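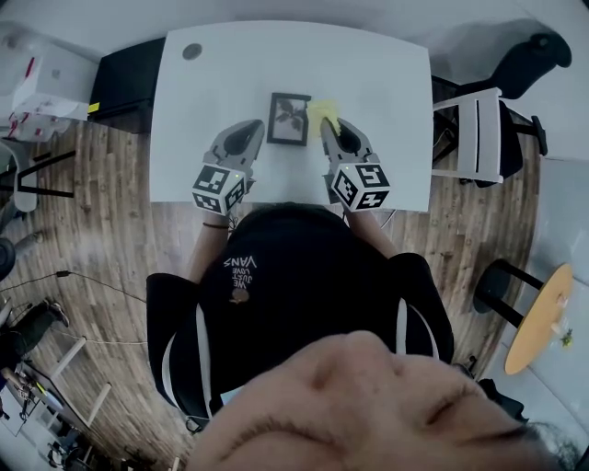 Print this page
E-mail this page

Section 4. Loss of tracking and uncommanded jaw closure

This section applies to the Cevevent hand-held gripper pair, supplied with the Amitz receiver. It covers the fault reported from the Fletthorpe and Heywood sites, in which a gripper closes or stays closed after the receiver has lost sight of its marker cube. Read it through before returning a unit to service.

4.1 Signs of the fault

One or more of the following may be noticed:

- The jaw stays closed on the object after the trigger has been let go.
- The jaw closes by itself within a few seconds of a cube being hidden and shown again.
- The recorded path of one gripper jumps sideways while the hand is still.
- The log shows code 69 (marker lost) followed by code 40 (jaw position not confirmed).

Code 69 by itself is not a fault. It is written whenever a cube is covered by a sleeve, a hood, the operator's head or the other gripper, and clears when the cube comes back into view. Code 40 must always be acted on.

CAUTION: The green light on top of the cube shows that the cube has power. It does not show that the gripper is being tracked, or that the jaw is safe to touch. At Heywood an operator took the green light as a sign that the unit was ready, put a finger between the pads and was pinched.

4.2 Making safe

1. Stop the task. Keep both grippers over the table and do not try to finish the pick.
2. Let go of both triggers.
3. Say clearly that the session has stopped, so that anyone standing close behind the operator moves back.
4. Press the stop button on the receiver. The jaw motors lose power at once. The cube lights may stay on for a short time.
5. If the jaw is still holding an object, lower the gripper until the object rests on the table. Turn the release wheel under the handle until the object comes free.
6. Lay both grippers on their sides, fingers pointing away from the operator.

CAUTION: Do not pull a held object out by hand. A soft object such as a sponge will squeeze down and then let go suddenly, and the fingers can snap shut behind it. Pulling also bends the finger links, and a bent link gives false jaw readings afterwards.

4.3 Finding the cause

Carry out the checks in the order given. Leave the jaw motors off until step 5.

1. Check the cube faces. Wipe off dust and finger marks with a dry cloth. Replace the cube if any printed pattern is scratched or lifting at the corners.
2. Check that the cube is firm on its base. If it can be turned by hand, tighten the base screw and carry out the full alignment in Section 3.
3. Look at the working position from the receiver's side. The operator's head and shoulders must not come between the receiver and either cube at any point of the task. Raise the receiver or move the chair as needed.
4. Follow each cable back to the receiver. Cables crossing the floor must be taped down or led under the table, clear of chair legs. The Fletthorpe fault was traced to a cable that had been run over by a chair - the outer cover was whole but two cores had parted.
5. Restore power. Open and close each jaw ten times on nothing, then ten times on a soft object.
6. Read the jaw count on the receiver display. A sound unit returns to 340 when fully open. Any other reading means the jaw sensor has slipped and the gripper must be withdrawn.

NOTE: Grippers are matched as a pair. If one is withdrawn, withdraw both.

4.4 Return to service

Run the short test task with one object and one target on the table. Clear away anything else within reach of the fingers. If neither code appears by the end of the test, enter the result in the unit log and continue.

If code 40 comes back, switch off at the wall, label the pair and send it for repair together with the log. Do not clear the log first - the repair bench needs the entries leading up to the fault.

Recordings made between the first code 69 and the stop should be marked as doubtful and kept apart from the rest.

Print this page
E-mail this page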